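Feeding bran mash or boiled linseed before a race, how long to leave?

Vinzenz Lehner
1 April 2019
Got my first pointer in training, 9 yr old gelding called Akby, bit of a worrier, picks at his feed after he gallops. Old boy at the yard swears by boiled linseed the night before a race. Is that still a thing?? Also how long between last hard feed and the off. He runs over 3 miles, ground will be quick. Dont want to mess up his stomach.

Noémie Lemieux
Linseed yes, but not the night before if he's never had it. Start him on it now, small amounts, see how he does. Needs a proper rolling boil then a long simmer, never feed it raw and soaked. Big steel pot with side handles, keep it only for the horses.
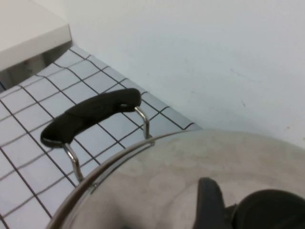
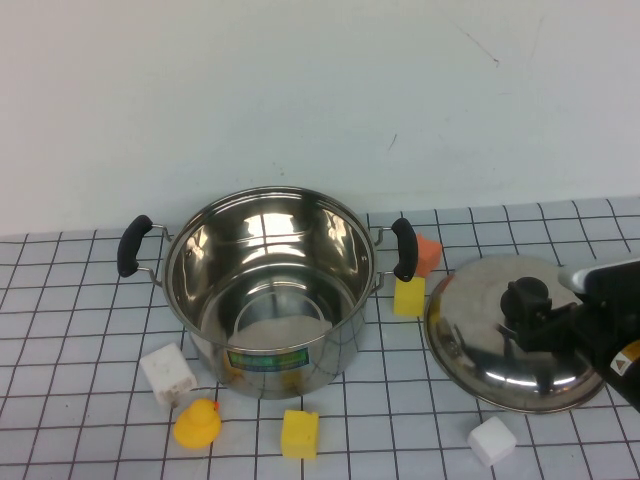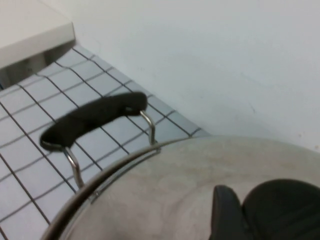 Last hard feed I give 4 hours before, hay up to then but not a full net. Water always. Mine had her last gallop 4 days out and just cantered after that, ate up much better. Worriers often do beter with small feeds, split it up through the day. And ask your vet about ulcers if he keeps leaving it, mine was scoped in September and it explained a lot.

Thiele16
just give him what he normally has. changed my lads feed before Gulton and he ran like a drain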